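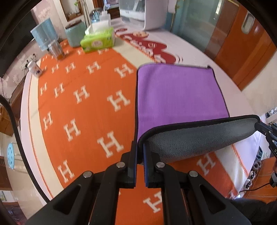
Rules for Robots at Home

Robots that help with housework have grippers. A gripper is a kind of hand with jaws that open and close. Some grippers are part of a robot, and some are held by a person who is showing how a job is done. Both kinds need rules.

Rule 1: Keep fingers out of the jaws. Even a small gripper can pinch. Hold the handle and leave the ends alone.

Rule 2: Use soft pads for soft things. Cloth can snag on a hard edge.

Rule 3: Look where the cables go. A cable can catch on a cup or trip someone walking by.
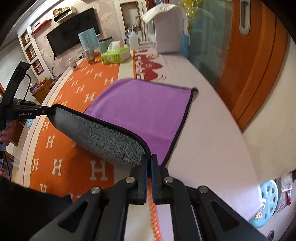
Two grippers holding a gray towel by its ends.

Rule 4: Move slowly near people. Domingo Vergara checks safety rules at Bavia. He asks his team to stop work if anyone steps within 2 feet of a moving arm.

Rule 5: Know where the stop button is. At Bavia, new helpers practice finding it 14 times before their first job.

Rules like these are called standards when many companies agree to follow the same ones. People write them down, test them, and change them when they find a problem.

Related
What Is a Sensor?
Kakico and the Missing Sock
How Leckie Learned to Stack Cups

Search Type a word Go

Contact Vomthorpe Kids | © Vomthorpe | Back to top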